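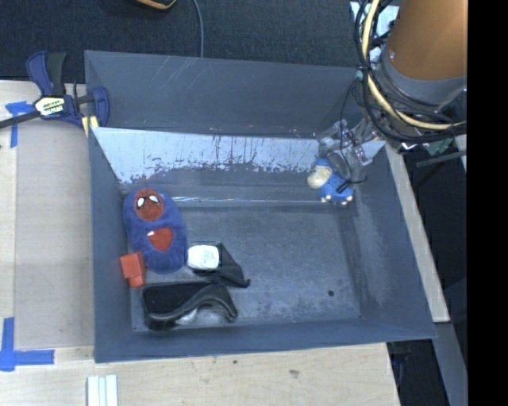 Nanami Uchida wants to know whether she has to understand the offside rule before she can join the Plusthorpe prediction league. She doesn't. Our leader last July thought a back-heel was a type of shoe repair, and she won by 12 points.

Questions we get asked

What is the prediction league?
You guess the scores, we add up how wrong you were. There are 1,641 people signed up, of whom perhaps half remember to send anything in after the clocks change.

Is this betting?
No money goes in and no money comes out. The winner gets a mug. If you want odds, accumulators and a man shouting at you during the adverts, other websites are available.

How are points awarded?
An exact score earns 3 points. The right result with the wrong score earns one. Predicting nil-nil every week is allowed, and Kohei Nishimura has been doing it for two seasons. He is currently lying 600th.

When is the deadline?
Noon on the day of the first match in each round. A prediction sent at one minute past is late, even if your phone says otherwise and even if your train was in the Guswood tunnel.

Can I change my mind?
As often as you like before noon. We keep the last version you sent. Please don't email to say you "meant" the one before.

What happens if a match is postponed?
It's scored when it's played, using your original guess. If it's abandoned we ignore it, including the goals you got right.

What about extra time and penalties?
Cup ties are scored on ninety minutes plus stoppages. Châu Kim has written to us at length about this and the rule is still the same.

Can I join halfway through the season?
Yes. You start on nought, which puts you ahead of nobody but level with several people who joined in August.

What if two of us finish level?
The player with more exact scores goes first. If that doesn't split you, you share the mug and work out the washing-up between yourselves.

How do I leave?
Use the link at the foot of any weekly email. Your points stay in the table until the season ends, so your friends can still overtake you.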